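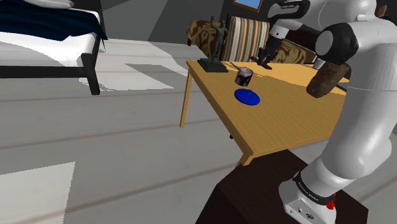

**Maren Oldroyd**
Rimfire shooter, match scorekeeper at the Warska range

20th January

OK, a few of you asked what I ended up doing about .22 ammo for the new season, so this is going to be a thread. Get a coffee. I shoot a plain bolt-action .22 with a heavy barrel and I shoot it a lot, so I have Opinions.

Background for anyone new: last July I shot the best match of my life with one brick of Donau standard velocity. 500 rounds in the box, and I swear every one of them wanted to go in the same hole. Naturally I went right back to Painemal Sports and bought more.

Same box, same brand, same price. Shot like garbage! Groups opened up to double the size and I had two or three flyers in every string that I couldn't explain. I blamed the wind, then the scope, then my breathing, then a new pair of shoes (don't ask).

It was the lot number. Little string of digits stamped on the end flap. My good brick was one lot and the new stuff was another, and my rifle had a very strong preference.

If you come from centerfire you might not be used to this. You can tune a handload. With rimfire you buy what the factory made that day, and the only thing you get to pick is which batch.

### How I test a lot

I buy two small boxes from each lot the shop has on the shelf. Painemal will read me the lot numbers over the phone if I call before the lunch rush, and they've never once made me feel weird about it. Bless them.

Five-shot groups, fifty yards, off a front rest and a rear bag. Six groups per lot. I used to shoot one group, go "ooh, tiny," and buy a case. One group tells you next to nothing. Any ammo can get lucky for five shots.

Before the first group that counts I run a dozen rounds of the new stuff into the dirt. A .22 bore carries lube and residue from whatever you shot last, and the first few of a different brand can wander while it settles in. I skipped this for years and threw out at least one brand I probably should have kept.

I write the lot number on the target BEFORE I shoot. With a marker. In big letters. I have a folder of beautiful targets from two summers ago with nothing written on them at all, and they're useless to me.

And don't toss the flyer. I know. You felt it, you jerked it, it doesn't count. It counts. If you only call your bad shots when they land outside the group, you're fooling yourself (I did it for a whole spring).

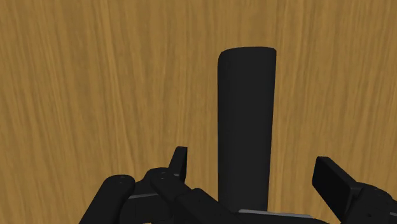
The other thing I do is keep the order mixed up. One group of lot A, one of B, one of C, then around again with those few rounds in the dirt at each change. If the wind picks up halfway through the morning, it picks up for all of them and I'm not punishing whichever lot went last.

Yes, it burns more ammo. Yes, it takes all morning. Bring a sandwich.

Somebody asked in my replies if a chronograph would save the trouble. Sort of? Velocity spread matters more the farther out you go. At fifty I've had lots with lovely numbers that shot so-so, and one with ugly numbers that shot great. At 100 yards the ugly one strung up and down like a zipper. So I look at the numbers, but the paper gets the final vote.

### So who won

Three lots of Donau, two lots of Hevis. I went in sure it'd be Donau again, and I even told people so at the bench. Loudly.

Hevis took it. One of the two Hevis lots, I should say. The other one was dead last! Same brand, same label, first place and last place. If you take one thing from this whole thread, let it be that.

The middle three were so close I couldn't pick between them, and I'm fine saying that. A difference of a hair on six groups isn't something I'd spend money on.

I went back and bought a case of the good Hevis, 2000 rounds, all one lot. I checked every brick at the counter before I paid. One turned out to be from a different lot and they swapped it for me, no fuss.

Is a case too much? For me it's a season of matches plus some practice. If you shoot less, 1000 would carry you a good long while. I'd still buy it all in one go, though. By the time you decide you love a lot, it tends to be gone.

I use cheap bulk stuff for plinking and for practicing my position. The good ammo comes out for matches and the session right before. That last session gets the bore used to it and gives me a zero I trust.

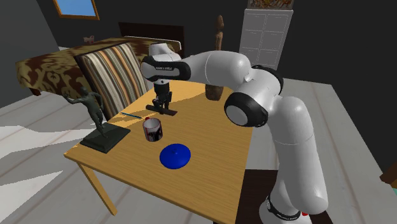 ### Stuff to check before you blame the ammo

Action screws. Please. Mine had worked loose once, and I spent an entire month testing ammo in a rifle that was basically rattling in its stock. Use a torque driver and the number in your manual, and write it on a piece of tape inside your case.

Scope rings and base, same deal. Rifle unloaded, bolt out, ammo in another spot, and then get the screwdrivers out. I don't care how many times you've done it.

Parallax. A lot of scopes are set from the factory for 100 yards or more, and at fifty your aim can shift just from moving your head. If yours has an adjustable one, set it, then bob your head a little and watch whether the crosshair slides on the target.

Your rear bag. Mine was leaking filler for weeks and getting softer every session. Felt very silly when I noticed.

Cleaning is where people start yelling at each other, so I'll just tell you what I do. I wipe the chamber and the bolt face after every trip, and I do the full bore when groups start to open up. I use a rod guide and a coated one-piece rod, and I go from the breech end. The chamber on a match-type .22 is tight, and once a hard ring of gunk builds up in there, rounds get sticky going in.

After a full clean it takes mine a while to settle down again. So I never do it the night before a match. Learned that one in front of everybody.

### Replies I keep getting

"Will your lot work in my rifle?" No idea! A friend at the range has the same model as mine, bought the same year, and it hates my Hevis. Hates it. We swapped boxes and both laughed.

"Can I test at 25 yards?" You can, and it's better than nothing if that's the range you've got. The differences get small and hard to see down there. I'd shoot more groups to make up for it.

"Does it need to be stored some special way?" I keep mine in the original boxes, in a locked cabinet inside the house, separate from the rifle. Cool and dry. I used to leave a brick in the truck all summer and I quit doing that.

"What about sorting by rim thickness?" I tried it for one winter. Sat there with a gauge every evening. I couldn't find a difference on paper that I'd bet lunch on, but I know good shooters who swear by it, so go ahead if it makes you happy.

"What do I do with a dud?" Keep the muzzle pointed downrange and wait. Our range rule is thirty seconds, and yours may be longer, so ask. Then open the bolt and put it in the dud can. Don't pocket it, and please don't put it in the trash.

Next up is the cold weather question. I've got a few boxes set aside from the case and I want to see how far my zero moves between a freezing morning and a warm one. I'll post targets, with the lot number on them this time.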